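How to Clean a Herringbone Floor Without Leaving Streaks
By Florencio Villalobos
Updated 28 October 2023

Herringbone floors show streaks more than straight boards do, as the pieces catch the light from two directions.
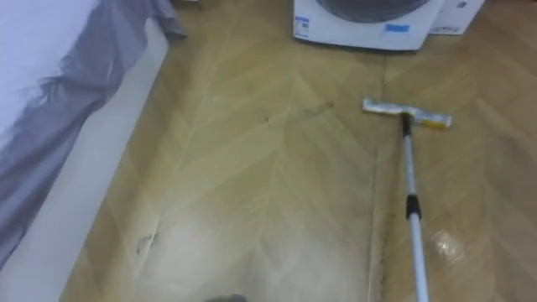
A flat mop on a herringbone floor in a light honey shade.

What you need
A flat mop with a washable pad
A spare pad
A vacuum with a hard floor setting
Floor cleaner suited to your finish
A bucket

Step 1. Vacuum first
Go over the whole room with the brush roller turned off. Grit collects in the angled seams, so make a second pass in the other direction. Move light furniture out and lift any bedding or curtains that reach the floor.

Step 2. Mix the cleaner
Follow the label and measure it. Too much cleaner is the usual cause of a dull film. Skip vinegar, steam and oil soap unless the maker of your floor allows them.

Step 3. Wring out the pad
The pad should feel damp and should not drip when you hold it up. Water left standing in the seams can swell the edges.

Step 4. Mop along the rows
Start at the wall farthest from the door. Follow the long rows and overlap each pass by 2 inches. Rinse the pad often and switch to the spare when it looks gray.

Step 5. Dry the floor
Run a dry cloth over any wet spots. Keep shoes and pets out for 4 hours before you put rugs back.

How often
Vacuum twice a week and mop every two weeks. I mop the hallway weekly from June on, when the back door stays open.

If streaks remain, mop once more with plain water and a clean pad. A film that survives that may be old polish, and you will need a remover made for your finish.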